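Plastic plates, and how to keep them fit for company

We own more plastic plates than a childcare centre and we have no children. They came with the caravan, they have outlived the caravan, and every summer I promise myself I'll buy proper crockery for the deck. Meanwhile I've learned a bit about looking after the things.

Grease is the main enemy. It clings to plastic in a way it never bothers to with china, and you'll swear a plate is clean until you pick it up dry. Wipe the worst off with paper towel first, before any water goes near it. Then the hottest water your hands will put up with and a decent squirt of detergent. A cold rinse beforehand only sets the fat, whatever my mother-in-law has been telling people since March.

If the plate has moulded rings or ridges, a sponge will sail straight over the top of them. Use an old toothbrush and follow the curve round. Do the underside as well, where the foot of the plate collects a grey line that guests notice and family don't. 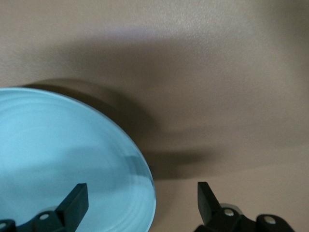

Tomato stains are another matter. Make a paste of bicarb and a little water, smear it on, leave it for 40 minutes and rinse. Still orange? Put the plate out on the clothesline side of the house for an afternoon. Sun does more for bolognese than anything in a spray bottle, and it doesn't cost $16.

Please don't use the scourer. Buppha Mahawong over the road did her whole picnic set with steel wool and now every plate holds beetroot like a grudge.

Drying: stand them on edge in the rack. Plastic doesn't hold heat, so it comes out of the dishwasher covered in droplets, and a damp stack in a closed cupboard smells like a school bag by Friday. Top rack only, by the way, unless you'd like a bowl.

Smells that have already moved in will usually leave after a night in warm water with a good slug of white vinegar. Curry may need two nights.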